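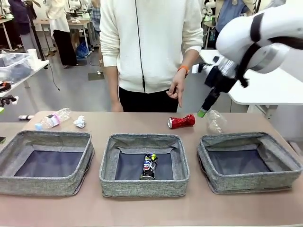

I finished the second draft of the novel in September, and I've spent the weeks since reading it aloud to the back fence. It runs to 400 pages in manuscript, double-spaced, and I had no idea how much of it was filler until my own voice had to carry it. Reading aloud is the best thing I've ever done for my writing and I can't believe it took me two drafts to try it! My scene notes get sorted into three lots now: keep, fix, chuck. Picture three grey fabric bins side by side with a crushed can standing in the middle one, and that's my "fix" pile exactly – bright colours, badly dented, sitting there on its own while I work out what to do with it.

The dented one at the moment is chapter nine. Two sisters drive to Rirkgate (my made-up port town, for anyone new) to clear out their father's shop, and they talk the whole way. On the page I loved it. I thought the dialogue was the best in the book. Out loud, by the second roundabout, I was skipping lines to get to the shop. Both sisters spoke in the same rhythm, both of them finished each other's jokes, and I'd written "she said quietly" so often that I started saying it in a silly voice.

So I tried something I pinched from a workshop years ago. I printed the chapter, took two highlighters and marked each sister's lines in her own colour, then read all of one sister's lines straight through, and all of the other's. Wow. The older one, Hisero, hardly asks a question in the entire chapter. That was an accident, but I love it, and I've gone back and made it a rule. She tells, she doesn't ask. The younger one now asks everything, including things she knows the answer to, and the whole drive has a bit of tension in it that wasn't there before.

The chapter was 3,228 words when I started. It's 2,331 now and I don't miss a single one of the ones that went. Well, maybe one. There was a line about their father keeping his receipts in a piano stool and I'm hoping to sneak it into chapter twelve.

A few things I've picked up along the way, in case you're about to try this yourself:

Read standing up if you can. I get sloppy in a chair and start murmuring.

Thirty pages is plenty for one go. After that I stop hearing anything and just make noise.

Don't fix while you read. I put a pencil cross in the margin wherever I stumble and keep going, and I come back the next morning with a cup of tea. Half the crosses are obvious by then. The other half I have to read again to work out what bothered me, and sometimes it's a sentence two paragraphs earlier.

Use the proper print, not the screen. I read straight over typos on the laptop. On paper I found a character whose name changed from Görtz to Gortz and back again within the same argument.

The other surprise has been how much I enjoy the good bits. You spend so long hunting for what's wrong with a draft that it's a real thrill to hit a page that just goes. The ferry chapter did that. I read it twice, once for the crosses (there were none!) and once for the fun of it.

Next up is chapter ten, which has a funeral and a dog in it, and eleven, which I'm a bit scared of. I'll report back.

Comments (3)

Lieselotte Teuber
The two highlighters! I did this with my radio play last night and found that my detective and my vicar are the same man. Back to work for me. Please keep the piano stool.

Nikau Partington
Do you do the accents when you read? I can't help it, and then I can't tell whether the line is funny or just my terrible Scottish.

flarby_reads
Chapter eleven can't be worse than my chapter eleven. Looking forward to the dog.

Recent posts
Drawing a map of Rirkgate when you can't draw
What I cut from the first draft
Five novels with excellent ferries in them
Naming characters from old phone books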